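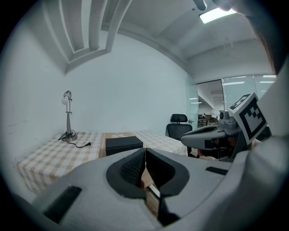 How do you get the relative pose between two hand-held grippers when each one runs its own visual SLAM?

Localise both recordings against the same map, and use the marker on the other gripper only to check the result.

Last updated: 29 September 2024

pilar_vergara wrote:
I put the question and the short answer on top because I was asked to do so after the thread became long. The full story follows.

We record two-handed tasks on a table with cloth objects. Each gripper has a fisheye camera and an inertial sensor. One recording for the map, then all demonstrations are localised in it with Grullach. For each hand alone the trajectory is smooth and I am satisfied with it. But when I compute left to right, the distance between the hands jumps by nearly 11 mm, and it happens mostly when the hands are close together. For picking up a box this is acceptable. For holding a piece of fabric with both hands it is not, the policy learns to pull.

n_retamal wrote:
Which part of the view does your mask cover? If you mask only your own gripper, the other one is full of nice corners and the tracker will love them. They move, so the pose moves with them. I would look at this before anything else.

pilar_vergara wrote:
Only the own gripper, with a fixed polygon. The other gripper is not masked. I did not think of it as a problem, as the outlier rejection should take care of it.

n_retamal wrote:
It takes care of it when the other gripper is small in the view. When it is near, and the wall behind is plain, you do not have many static features left. Then the "outliers" win the vote.

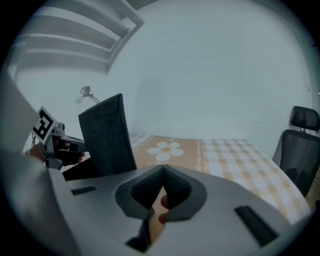
Fabric held up in front, the left unit with its marker in view.

darren_l wrote:
I disagree with the short answer, sorry. If you can see the marker, you have the relative pose directly. Why go through two maps lookups and subtract? Detect the tag, solve for pose, apply the fixed transform from tag to fingertip, finished. We did it like this in Trisonthorpe in May and threw away the SLAM for everything except the slow motions.

azadeh_m wrote:
@darren_l, how did you treat the frames where the marker is hidden? With fabric it is hidden often. Also a flat tag seen nearly from the front has two possible orientations and the solver flips between them. On a fisheye lens near the border it becomes worse, if the calibration is not good there.

darren_l wrote:
We interpolated short gaps and dropped the long ones. For the flips we kept the solution closer to the previous frame. I admit that our objects were rigid and we lost fewer frames than you would lose.

azadeh_m wrote:
"Closer to the previous frame" works until the first frame after a gap is the wrong one. Then all the following ones are wrong too, and they agree with each other very well.

tarcisio.prado wrote:
Before you choose between the two methods, please check the clocks. I had the same symptom on the Sepúlveda recordings and I spent a long time on masks. My two cameras had an offset of 76 ms. Both trajectories were right, but I was comparing the left hand now with the right hand a little earlier. The error was visible only in motion. Pilar, does your jump exist when both hands stand still?

pilar_vergara wrote:
Thank you, this is a good test and I should have done it first. I looked at one recording where I wait before I start. Standing still: almost no jump. Moving: there it is. But I also see it in a slow part when the hands are close, so I suspect that I have both problems.

tarcisio.prado wrote:
Then correct the offset first. I cross-correlate the angular speed of each gyro while I hold the two grippers firmly together and shake them. Do it at the beginning and at the end of a session, as the offset can drift.

pilar_vergara wrote:
Results, in the order I made the changes:

Clock offset was 173 ms, more than I expected. After the correction the fast motions are fine.
Second mask for the other gripper: I project its shape from the previous relative pose and make it a bit larger. This removed most of the slow jumps.
Three recordings still fail to localise at all. In them I look at the plain wall for a long time. I will record them again.

The marker is now only a check. If the tag pose and the map pose disagree for more than a few frames, the script writes a warning and I look at it by eye.

darren_l wrote:
Good that it works. I still think a joint optimisation, with the tag detections as an extra factor, would be cleaner than a warning.

azadeh_m wrote:
On this I agree with Darren, but only with a robust loss on the tag factor.

n_retamal wrote:
Pilar, could you share the script for the second mask? I have only a fixed one, and it hides too much.

pilar_vergara wrote:
I will clean it and put it in the tools section. The variable names are half in Spanish at the moment.

Related topics
Grullach: map is built but localisation is lost after relabelling
Fisheye calibration, how many board poses near the border?
Gripper width from finger tags or from the encoder
Finerel driver drops frames when both cameras are on one hub
Which smoothing before training, if any?

Contact the moderators | Copyright of each post remains with its author | Back to top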